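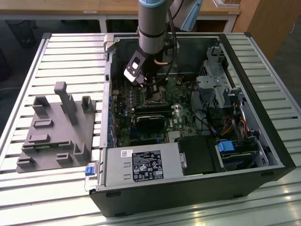

Living with a secondhand Dell tower: a review

18 April 2018

I bought mine from Somkiat Yimyam, who clears out old office machines and is a lovely bloke to have a cuppa with, and I've now had enough evenings with it to say something useful. I wanted a computer for the spare room that I could open up, poke about in and put back together without crying. My last one was a skinny little thing that was glued shut, so you can imagine how pleased I was to get a proper big case again!

The best thing about it, for me, is how much you can get at once the side panel is off and the tower is lying down. The two memory modules sit out in the middle of the board in plain view, with the Dell logo printed in white beside them, and I didn't have to move anything else to reach mine. The power supply takes up one whole side of the case and wears its label facing you, so you can read it without twisting your neck (my old one had its label against the wall of the case, and I had to read it with a shaving mirror).

I'm also very fond of the blue bits. The hard drive carrier has a bright blue release tab, and there's a blue plastic latch handle over by the power supply, and after years of hunting for tiny screws in the carpet I think coloured plastic is a marvellous idea. My neighbour Mahnaz Fallahi had never opened a computer in her life and she had the drive carrier out of mine before I'd finished filling the kettle.

Now for the grumbles. The cables are a bit of a tangle. You get bundles of orange, yellow and red running down past the drive cage with the black SATA ones alongside, and I'd have liked a clip or two to keep them together. The metal drive cage is solid but it takes up a fair slice of room, and my hands aren't small. It's a heavy old lump as well, so clear a decent bench and lift it with your knees.

Noise is fine, by the way. I can hear the fan when the house is quiet, though it's a soft sort of hum and the dog sleeps straight through it.

Would I buy another? I would, and I've already asked Somkiat to keep one aside for my brother-in-law in September. Four stars out of five from me, and the missing star is for the cables.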